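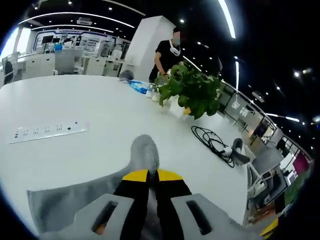 Meeting table

Home Browse subjects Furniture and interiors Recent changes Help

Search the encyclopedia Go

A meeting table (also called a conference table, a boardroom table when it is large or grand, and in older British offices simply "the long table") is a table made for several people to sit at together for talk, paperwork or shared study. It differs from a dining table mainly in its proportions, which allow for papers and elbows where a dining table allows for plates, and from a desk in that it belongs to no one person in particular. Meeting tables are found in offices, schools, libraries, parish halls, hospitals, council buildings and a good many private homes, where they often do duty for homework, sewing and the occasional large Christmas dinner.

Contents
1 History
2 Shape and seating
3 Tops and finishes
4 Power and cables
5 What is kept on the table
6 Care
7 See also

History

People have gathered round tables to settle things for as long as there have been tables, and it would be a brave writer who tried to say where the meeting table as such begins. Trestle tables, which were boards laid across folding supports, served in halls and guild rooms for centuries and could be stacked against a wall when the room was wanted for something else. The fixed table, with legs joined permanently to the top, was heavier and dearer, and a body that owned one was usually a body that expected to stay where it was. Town councils were fond of them. So were banks.

The long rectangular table with a chair at its head became the usual pattern in company boardrooms, and many of these were built inside the room they were meant for and could not be got out again without a saw. The table in the old council chamber at Drullmont is a well-loved local case. It was made in two halves by a joiner's shop in the town and bolted together once it was upstairs, and when the council moved to newer premises across the river the table stayed behind, where it has since been used by a choir, a chess club and a succession of evening classes.

Lighter tables came in with the spread of open offices. Tubular steel legs, laminated tops and flat-packed frames meant that a table could be ordered from a catalogue and put together by whoever had a spanner and a free hour. The Bratberg works produced a bolt-together model, known in the trade as the Halliday, of which 972 were made before the pattern was revised to give more room for the knees. Early Hallidays can be told from the later ones by the deep rail running under the long side, which anyone who has sat at one in a hurry is likely to remember. They turn up quite regularly in second-hand shops, and make very decent workbenches.

Shape and seating

The shape of a meeting table has a surprising amount to do with how people behave at it, and there is a long tradition of argument on the subject.

Rectangular tables fit most rooms neatly and can be pushed end to end. Their drawback is that people on the same side cannot easily see one another, so that somebody is forever leaning forward to find out who is speaking. Boat-shaped tables, which are wider in the middle than at the ends, were brought in to ease this, and oval and racetrack shapes do much the same job with softer corners.

Round tables are often chosen for smaller groups. Everybody can see everybody, and there is no head of the table to be fought over, though regular attenders will tell you that a head has a way of appearing all the same, generally wherever the chair nearest the window happens to be. Large round tables are less successful than small ones, as the middle becomes a sort of distant plain across which nothing can be passed.

Modular tables are made up of smaller pieces, commonly trapezoids or half-rounds, which may be locked together in different ways. They are popular in teaching rooms. The reading and seminar building at Gendmont is furnished almost entirely with them, and can be set out for around 400 people when all the partition walls are folded back, or broken up into small study groups for the rest of the week.

As for how much room each sitter needs, furnishers have their own rules of thumb, and these vary with the sort of chair. Chairs with arms want a good deal more width than chairs without, a point that is very easy to overlook when the tables and the chairs are ordered from different places.

Tops and finishes

Solid wood was for a long time the expected material, with oak, mahogany and walnut all in favour at one time or another. Veneered boards gave the same look at less weight and cost, and did not warp so readily in heated rooms. Leather and baize insets were once common, chiefly on tables where a great deal of handwriting was done, and they are still made to order for the sort of client who likes them.

Plastic laminates brought plain colours into the meeting room, above all white and pale grey. A white top makes a small room feel larger and throws light back up on to papers and faces. A high gloss, however, will also throw back the ceiling lights, and people who spend long days at such a table sometimes complain of glare, which is why many buyers settle on a matt or satin surface when given the choice. Dark glossy tops have the opposite trouble and show every fingerprint.

Glass tops had their season, too. They are handsome and easily wiped, and they are cold on the forearms in winter. Stone has been used for the grandest rooms, though the floor beneath needs to be asked about first.

Edges matter more than most buyers suppose. A square edge presses into the wrists, and a thin applied edging strip may lift with knocks from chair arms. Rounded or chamfered edges are kinder and usually last longer.

Power and cables

Until fairly recently a meeting table needed nothing from the wall except, perhaps, a lamp. The arrival of portable computers changed this, and for some years the ordinary answer was an extension lead trailing over the carpet, with all the stumbling that implies. Tables are now very often sold with outlets of their own, and these fall into a few broad kinds.

Flush-mounted strips are let into the surface so that the sockets lie level, or nearly so, with the top. They keep the table looking tidy and are always within reach, but they are also open to crumbs and spilt tea. Pop-up units sit beneath a lid or in a column that is raised when wanted. They are better protected, though the moving parts wear, and a column that will no longer go down is a familiar sight in older meeting rooms. Under-edge sockets hang below the lip of the table and are the cheapest to fit afterwards, at the price of some groping about.

Where the strip is placed is as important as the kind chosen. One set in the middle of a broad table serves both sides equally but leaves flexes lying across everybody's papers, while one near the edge favours whoever sits there. Long tables tend to have more than one. The supply is usually brought up inside a leg or through a flexible spine from a floor box, and any permanent wiring ought to be done by a qualified electrician.

Loose flexes are a perennial nuisance. They may be coiled and left on the table, hung on hooks beneath it or dropped into a wire tray. Coiling is quick and works well enough provided the loops are kept wide and gentle, as tight bends are hard on the copper inside.

What is kept on the table

Customs differ a great deal from one place to another. Some organisations like a bare table at the end of each day, and others let a modest population of objects settle there: a water jug, a box of tissues, a pot of pens in various states of health, a spare charger or two.

A potted plant is among the most usual of these, and broad-leaved kinds are popular because they look generous without needing much fuss. The plant should be low enough to be talked over, or stand far enough off to one side that people are not obliged to peer round it. It will want a saucer, particularly on a wooden top, and some settled understanding about who does the watering. Plants on shared tables are as likely to suffer from several kind people watering them as from none.

Care

Laminate and lacquered tops need little beyond a damp cloth and a mild soap, dried off afterwards. Scouring powders will dull a gloss finish for good. Waxed and oiled wood wants renewing now and then, and October is a traditional time to do it in heated buildings, before the radiators have begun to dry the air. Felt pads under jugs, monitors and plant pots save a great many scratches.

Sockets set into a surface should be cleaned only with a dry cloth or brush and with the supply switched off. Liquids should never be used on them.

Bolted frames work loose with leaning and shifting, so the fixings are worth going over once a year with the proper key. Replacement feet for most steel-legged tables are easily had.

See also

Boardroom
Desk
Extension lead
Houseplant
Refectory table
Trestle table

This page was last changed on 27 August 2023.

We use cookies to remember your settings and to see which pages are read. Accept all Manage choices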